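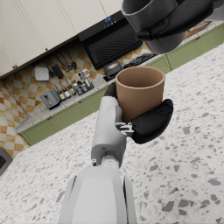 Figure 1. The simulated kitchen, with the tan cup held upright in the black-fingered hand and the second hand at upper right.

Comparing Two Grasp Controllers in the Umdale Kitchen
Project report, Perenberg robotics lab course, Jun 4, 2018

We started in February with a simple question: if the hand stays the same, how much does the controller change a grasp? Cups turned out to be a great test, and we got a bit hooked on them!

Controller A closes the fingers to a fixed position. Controller B (our own, named Kumix) closes until it reaches a set contact force and then keeps adjusting. Both ran in simulation with the same arm, and each got 2,000 tries at picking up a cup from the counter and holding it for 10 seconds.

Controller A dropped the cup 183 times. Kumix dropped it only 2 times, and we reran the whole batch because we didn't believe it. Same result!

Most of A's drops came when the thumb touched first and pushed the cup over before the opposite finger arrived. Kumix waits for contact on both sides, so it is slower, and we'd love to speed it up.

Friction is still our weak spot. We used one value for every cup, ribbed or smooth, and a real hand may behave quite differently. The next step is to try Kumix on the Sopacua hand downstairs, starting with the ribbed cup.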